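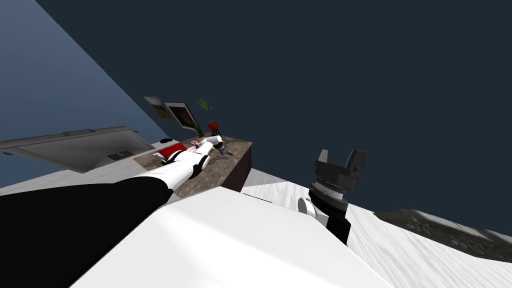 Zanele Nel said the planner was lying to them, and she said it before she had taken her coat off.

"It can't lie," said Percy. "It reports what the solver gives it."

"Then the solver gives it a path through the back of the desk, and it reports that."

He scrolled up in the log. The run had been going all night in simulation, 1,000 episodes of the same task. The robot was supposed to reach over the desktop without touching the plant. Rastus was the name of the planner. Percy had written most of it and Zanele had inherited the collision checker from Lerato Naidoo, who had left in December for a job at Flarovia and still answered messages when she felt like it.

"Episode 40," Zanele said. "Look at the left arm."

He played it at quarter speed. The arm came in low, the forearm rose, and the gripper went out toward the far side of the desk. The log said clear. Clearance to the nearest object, 4 centimeters. He played it again.

"Looks fine to me."

"Turn on the collision shapes."

He turned them on. Every object got a green box around it, and the box for the plant was where it should be. The one for the desk sat too low. The checker thought the desktop ended well beneath the surface the renderer was drawing.

"Oh," he said.

"So it's been planning over a shorter desk."

"Since when?"

She had already looked. The desk model had been swapped on Oct 11, 2018, and whoever swapped it had changed the mesh and left the old collision file in place. There were 2 names on the commit. One of them was Percy's.

He read it for longer than it took to read.

"I was fixing the texture," he said. "The tabletop was coming out gray."

"I know. I read the message."

"Does Shengli know?"

"Shengli wants the numbers for Modise by four."

Percy opened the collision file and typed in the new height. Then he deleted it and wrote a few lines that took the height from the mesh when the model loaded. Zanele pulled a chair over and watched him do it. He missed a bracket and she pointed at it.

The tests passed. He restarted the batch from the beginning. The first episode failed, no path found, and so did the second.

"Good," Zanele said, and went to hang up her coat.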